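Chapter 3
The Counter and the Drawer

Most books on home storage start with the container. You are told to buy a box with compartments, sort your belongings into it, and enjoy the calm that follows. This chapter takes a slower route, mainly for lack of evidence that the quick one works. A box with a drawer is still a box, and a kitchen that had too much on the counter before it arrived now has one more thing on the counter.

The claim has a long history. Household manuals from 1955 promised that a well-planned kitchen would save the homemaker hours each week, and few of them said how those hours had been measured. By 2000 the same promise had moved into the storage catalogs, with the word "system" added. Readers should ask of both what they would ask of any claim: saved compared with what, and for whom?

Lies Nijs put the question to households in Ilumville one March. She left the cupboards alone and looked only at the counter, asking people where they would go first for tea, for a snack, and for something to wipe up a spill. Her results are discussed in Section 3.2. They are modest, and she says so. People knew where their things were, including in kitchens that a catalog would have called a mess. What slowed them down was having to move one object to reach another.

Mac Giolla, writing in reply, argued that this only shows people get used to bad arrangements. He may be right. His own plan, tried in a shared kitchen in Bondham, gave every item a labeled place, and he reports that the labels were still there at the end of the term. He does not report whether the items were.

Before you read further, look at a counter as it is used and try to guess the rule behind it. There may be no rule.
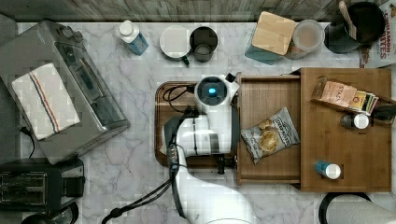 Figure 3.1. Kitchen counter with a wooden drawer-style organizer (right) and a toaster oven (left). The open drawer holds a bag of potato chips.

Notice how much of the storage in Figure 3.1 is outside the organizer. Tea has a place in it, and so do two small bottles. The spray bottle, the mug and the cooking pot are out along the top of the counter, with part of a cereal box in the corner. A seller of organizers would call this a job half done. It could also be read as a fair picture of what a drawer is good for: small packets and bags, and very little else.

Terms to know: work surface, holding surface, reach, displacement.

3.1 What counts as "put away"?

The phrase sounds plain enough until two people who share a kitchen try to agree on it. For one, a thing is put away when it is out of sight. For the other, it is put away when it is back where it was yesterday. The Skurora checklist, used in many introductory courses, takes the first meaning without argument. We will use the second until there is good reason to give it up.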